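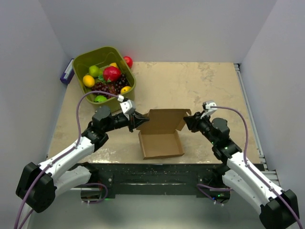
Thread: Rollover drills and egress trainer hours, reserve transport units

ksu_toivonen
Our company has 40 drivers due for rollover egress refreshers before January. The Storemham trainer is booked solid and the unit at Plavomville only runs mornings. Has anyone had classroom time accepted in place of the second ride?

mabula_n
No. Two rides, one of them inverted, both logged by a rated operator. Classroom time counts toward the brief only.

h.sinaga
Depends on who signs. Our brigade took one inverted ride plus a static drill in a parked vehicle, gunner included. It passed inspection.

mabula_n
It passed because the inspector didn't pull the ride logs. The static drill doesn't load the harness, so you learn nothing about releasing it upside down. 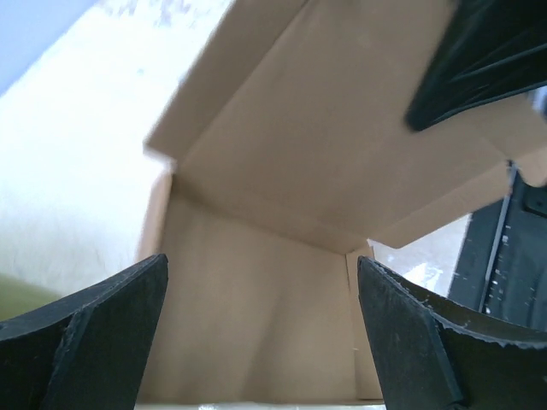

Reply 5, chepkoech_k
Agree with mabula_n on the harness, but static drills have a use. We timed ours last spring. Median exit for a full crew was 85 seconds on the first attempt and 40 on the fourth. Most of the loss was at the rear door — people reached for the combat lock before the headset was disconnected.

h.sinaga
Same problem here. We moved the headset to step one and it helped.

hryhorii_y
Which door weight? The up-armored variant is a different drill if it lands on its side. I would not compare times between the two.

chepkoech_k
Standard door. Fair point, I have no numbers for the heavy one.

ksu_toivonen
Ours are all heavy doors. I've asked Storemham for evening slots, 19 seats so far, and the rest will have to go to Plavomville. I'm logging both rides for everyone.

mabula_n
Check the operator's rating date before you send the first group. Ours had lapsed and we repeated the lot.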